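Section 4: Planning and budgeting for your first cell

Right, before you order anything, make a cup of tea and read this bit through once. I wrote it after helping Xinyi Luo set up the memory-fitting bench at Jirnamley, and most of the money we wasted went before a single crate had arrived.

4.1 Work out what you need

1. Write down the one job you want the robot to do. Ours was "put memory modules into boards". If your sentence has an "and" in it, split it and cost each half on its own.

2. Measure the bench, then measure it again with the trays on. Our Kornuser arm fitted beautifully on paper and then wanted another 50 cm for its elbow (I had the drawing upside down, long story).

3. List every part the gripper has to hold, with its thickness. Send real samples to the supplier along with the drawings. Taner Uçar at Lunamex asked us for 55 and I grumbled, but he used the lot.

Note: Ask for your samples back in writing. They do wander off.

4.2 Build the budget

4. Start with the arm and gripper, then add lines for fingers, trays, cables, lighting, guarding and training. People leave out the fingers every time! Ours came to 1656 pounds for two spare sets, and I'd have sworn they were included.

5. Put trays on their own line. A moulded tray costs a lot up front and very little after that, so find out how many the maker will run as a minimum. We were quoted for 1000 and needed far fewer, so we shared an order with Guoqing Fu's team next door.

6. Leave money for a second visit from the fitter. You'll want it in the third week or so, when the easy faults are gone and the odd ones turn up.

Caution: Do not buy the arm first and the guarding later. You can't run the cell until the risk assessment is signed, and an arm sitting in its crate still eats into the warranty.

4.3 Check the close-up work

7. Before you pay the final invoice, ask for a trial on your own boards in your own trays. Get the supplier to run it slowly and stand where you can watch the fingertips (outside the guarding, please).
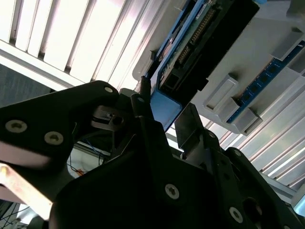
8. Look at how much room the fingers have next to the clips and any raised bits of the tray. If it looks tight to you, say so now, as new fingers are far cheaper than new trays.

9. Go over the wiring with the power off and locked out. Ask who supplies replacement cables and how long they take to come. We keep one full set on the shelf, labelled, in a box marked Jia after the cell's nickname.

10. Check that every screw on the gripper takes a key you own. Then buy a spare key, and tie it to something.

Note: Prices from most suppliers change in December. If your quote runs past then, ring and ask for it to be held. Hipólito Montecinos does our buying and has had a yes more often than not.

When all ten steps are ticked, copy your totals on to the order sheet in Section 5 and get a second person to add them up.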